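Greltlow Hand Kit

The Greltlow Hand Kit is a hand-held gripper set sold for recording everyday tasks, so that a robot arm can later be trained on the recordings. It is made by Greltlow, a small hardware firm, and is usually bought together with Nemus, the recording software that runs on an ordinary laptop. People who use it tend to call it simply "the Hand," and that's how most of the forum posts and workshop notes refer to it too.

The idea behind the kit is a friendly one. A person holds the gripper, opens and closes its fingers on real things, and gets on with the job more or less as they would at home, while the kit keeps a record of the movement and of what the gripper's camera sees. No robot has to be in the room for any of this, and for a small team on a small budget that is a very welcome thing indeed.

Design

Each gripper has two fingers that open and close together, and the fingers are tipped with a bright color so that they are easy to find again in the recorded video. The housings at the base are light gray with a long slot in each, and a wrist strap (well worth wearing, as anybody who has dropped one will tell you!) takes part of the weight during longer sessions. The standard gripper weighs a little more than people expect the first time they pick it up, and most of them stop noticing after an afternoon or so.

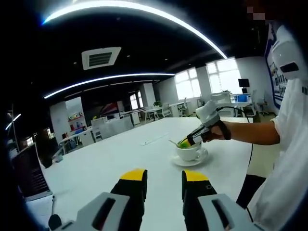
A gripper held over a cup and saucer, with a second gripper open in the foreground.

The kit is sold in a single and a paired version. In the paired version the two grippers can be used by one person, one in each hand, or handed out to two people working at the same table, and Nemus will keep the two recordings lined up in time either way. A fully charged pack lasts 130 minutes, and a cable can be used instead when a session is likely to run long.

Cup and saucer routine

The task that most new owners try first is the cup and saucer routine, which comes with the printed guide and has become something of a tradition among users. It asks for a cup, a saucer, a spoon and a clear table, and it goes through reaching, closing, lifting and setting down at a nice gentle pace. The guide suggests 45 repeats before moving on to anything harder, with the cup shifted a little each time and the handle turned a different way now and then. A white cup on a white table is counted among the harder pairings, there being so little contrast between the two, and plenty of teams save it until they have a few easier sessions behind them.
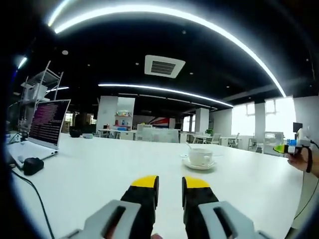 Software

Nemus can be run from a window with buttons or from a plain terminal, and longtime users are often rather devoted to the terminal. It starts and stops recordings, checks that both grippers are talking to the laptop, and gives each attempt a number. Attempts that went wrong can be marked and kept, a feature that many reviewers skip over and that trainers turn out to be very fond of.

A sister program named Ilie handles the sorting afterward. It groups attempts by task and by object, and it can hold up to 2000 attempts in one library before it asks for a second one to be opened. Clear plastic bags, drinking glasses and shiny spoons are listed in its help pages as "slow objects," meaning that a person should look over those recordings before they are passed along. 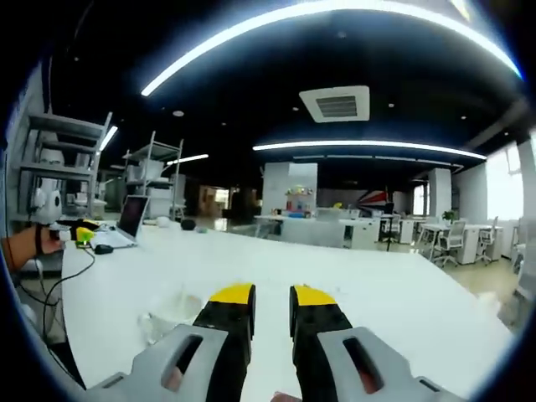 Ilie also keeps notes on the room itself, such as whether the light came from windows or from the ceiling, and users who record through a whole day have found these notes a great help when morning and evening attempts don't seem to agree with each other. The notes are typed in by hand. An automatic version was promised for March and then put off, and owners are still asking after it.

Reception

Reviews of the kit have been kind on the whole. The magazine Surard, in its issue of 17th July, praised the easy action of the fingers and the patience of the printed guide, and called the paired version the better buy for anyone with the table space. It was less happy with the cables, which have a way of wandering over the edge of a table and getting under an elbow.
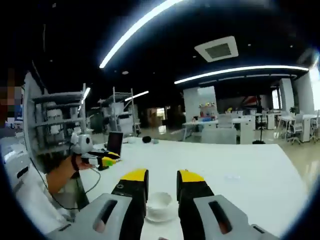
Greltlow has since added 2 small cable clips to the box, and owners of earlier kits can ask for a set at no charge. Other complaints have been about the carrying case, thought by many to be too snug for the paired version, and about the finger tips, which pick up dust and need wiping with a soft cloth. Replacement tips are sold in pairs and press on without tools.

See also

Nemus (software)
Ilie (software)
Hand-held grippers
Robot training by demonstration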